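Laying Out a Shared Work Table for Cloth Folding: Project Report
Pallavi Prajapati
Course project, Hamville

1. Purpose

The project set out to find a table layout in which one person can fold small towels at a steady pace without getting up or reaching behind the chair. The work was done at a single table beside a window. The question was limited to furniture, light and the order of handling. Fabric wear and washing were left out.

2. The room

The table has a dark gray top. It stands near a tall window with dark gray frames. The upper pane of the window tilts inward, and the lower glass looks out on shrubs. The walls are white and show every mark. Ceiling light comes from fluorescent fixtures farther back in the room, so the window side and the room side of the table are lit differently through most of the day.

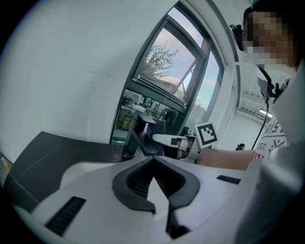

Seat position was fixed first. With the chair at the long side of the table, the folder has window light from one side and keeps both elbows clear. With the chair at the end, the far corner is out of reach and towels pile up in the middle. The long side was used for all trials after the first session on Tuesday.

3. Materials

The towels were plain cloth, in a dark set and a light set. The dark set was the harder case. A dark towel on a dark gray top has weak edge contrast, and the corner is slow to find by eye. A sheet of white card (Mishra, the heaviest weight in stock) was taped down as a folding area for half of the trials. Finished towels went into an Irent tray, and times were logged in Homero.

4. Method

Each trial used 30 towels taken from one unsorted pile. The steps were:

Step 1. Take one towel from the pile by any point and lift it clear of the table.

Step 2. Let it hang until the folds drop open. A towel lifted by the middle stays bunched and has to be gripped again nearer a corner. Record each regrip.
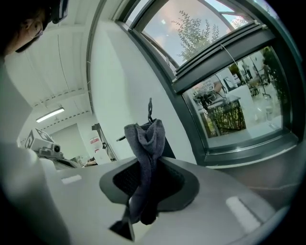 Step 3. Lay the towel on the folding area with the long edge toward the chair. Smooth once, outward from the center.

Step 4. Fold in half twice and place in the tray with the closed edge facing out.

5. Results

A total of 112 regrips was recorded over all trials. Most came from the dark set on the bare table. On the white card the dark set needed fewer, and the mean time for a full pile fell by 35 seconds. The light set showed no useful difference between card and bare top.

Late afternoon trials were slower for both sets. Window light was low by then, and the folding area depended on the ceiling fixtures. Times are not corrected for this.

6. Limits

One folder did all the trials, and some of the gain may be practice. The card came loose at one corner in 3 trials, which were kept in the totals. A matte mat of the same size should be tried next, with the pile moved to the window side of the chair.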